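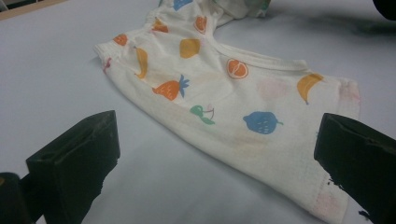 Yareli says lemon juice and an afternoon of sun will take out anything, and that I should quit buying powders. She said it twice on the phone Sunday. I have heard the same about vinegar, baking soda and plain dish soap, always from people whose own stained things have gone quietly into the trash.

Anyway, the baby clothes. Two bags came from Getsemaní, who swears everything in them was washed before it was put away. Maybe so. The white knit ones with the little fruit all over still have faint marks here and there, and marks that have sat in a closet that long don't strike me as the kind that leave because of a lemon. The pink on some of the fruit looks faded to me too, so how much sun is it supposed to get?

I'm also not convinced about the fold. The video had you lay the thing flat, smooth it, then thirds, then stand it up in the drawer like a file. It has 4000 comments and they're all thrilled. Mine stood up until I shut the drawer. Knit is knit, it goes where it wants, and a ruffled cuff doesn't lie flat for anybody.

The Flandby bins were 42 dollars for the set and the lids bow in the middle. Evaristo thinks they'll settle. Plastic doesn't settle, Evaristo.

Put the fruit ones aside for now, not in keep and not in give away. Yesenia's is due in August and she may not care about a mark or two. I'll try the lemon on one hem, on the inside, and see. Still need to call about the crib slats.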